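Seidel two-arm bench kit, reviewed by Rosemarie Oltmanns

Had it on loan, gears job first, chores after. Short version: not yet, but closer than I thought. 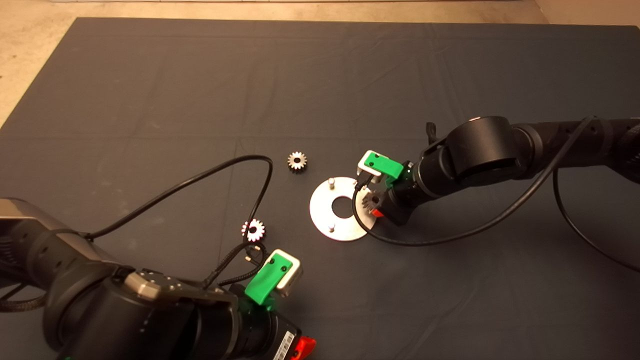
Shop-floor work

Gears onto a plate with pegs. Boring job, we do it by hand at Bakbridge all day. Small toothed gears, metal, slippy little things. The green finger covers grip them well, better than my own fingers on a Friday. Picking up off a cloth mat is fine. Getting the hole over the peg is where it goes slow. Misses by a hair, backs off, tries again. Sometimes it tips the gear and you have to start it over. When the teeth need to mesh, worse. I'd finished my tray and had a tea by then.

Cables are a pain. They loop out across the work and you do end up watching them insted of the job. Somebody at Seidel please sort out a clip.

Household stuff

Tried it at home on the kitchen table, which my husband enjoyed less than I did. Spoons into a drawer tray, yes. Folding tea towels, sort of, if you like them folded like a samosa. Socks no. Mugs I didn't dare. The old Ketar I reviewed in October couldn't do spoons either so that's progress.

Price and setup

800 pounds for the pair of arms. Took me up to 2 hours to get going, manual is poor, page on calibration is in teh wrong place. Support answered same day though.

Worth it?

For a small shop with one dull repeat job and someone patient, maybe. For the house, no, keep your money. Going back to Seidel on Monday, and I'd like another go when the next software is out.

3 stars out of 5.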